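Regional Games Need Published Contracts

Bids to stage multi-sport events below the Olympic level are still assessed largely in private. A town or district submits its proposal, the rights holder replies, and the agreement that follows is often filed as a commercial document to which residents have no access. The Prastthorpe Regional Games offer a useful occasion to reconsider that practice. The host agreement was released in March, 13 months after it was signed, and only at the request of two council members. It should have been available before the vote.

The agreement runs to 81 pages. Most of its provisions are unremarkable. The host undertakes to supply venues, transport, medical cover and accommodation for 575 athletes and team officials. The rights holder, Gerkeo, undertakes to supply the sports program, the technical officials and the results service. Where the two sides part company is in the treatment of money. Gerkeo retains the title sponsorship and the broadcast income in full. The host retains ticket sales, from which it must first meet the cost of any venue changes requested after signature.

Rodica Cozma, who advised the council on procurement, has argued that terms of this kind are standard and that a smaller host has little room to negotiate. The first part of that argument may well be correct. The second is harder to accept. Hosts negotiate poorly because each of them negotiates alone, without sight of what its predecessors obtained. Publication would correct that imbalance at almost no cost to either party.

Three clauses deserve particular attention. The first allows the rights holder to alter the sports program until six months before the opening ceremony. In Prastthorpe, that clause led to the addition of indoor archery and the withdrawal of open-water swimming, for which a lakeside access road had already been resurfaced. The second makes the host responsible for overruns without limit. The third provides for a legacy payment of up to 50 percent of any operating surplus, but leaves the definition of "surplus" to an annex that was not released with the main text.

Myung-ja Cho, writing for the athletes' association, has raised a related point. Competitors are bound by the agreement in matters such as training hours, image rights and village access, yet they are not party to it and do not receive a copy. Her proposal that a plain summary be issued to every delegation on entry is modest and should be adopted. 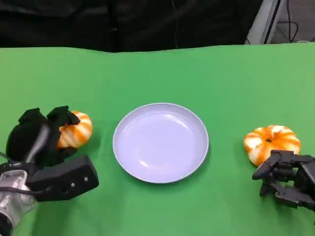 A table laid with a green cloth in front of a black curtain.

It will be objected that disclosure discourages sponsors. Fillance, the auditing firm retained by the council, found no support for this view in the material placed before it. Sponsors' own fees can be withheld where there is good reason. The obligations of a public body to spend public funds belong in a different category, and the two should be separated at the drafting stage.

The council will decide before the end of its term whether to seek a second edition. It should make any new bid conditional on release of the full agreement, annexes included, at least 60 days before members are asked to vote. Gerkeo should be invited to state in writing which passages it considers confidential and on what grounds.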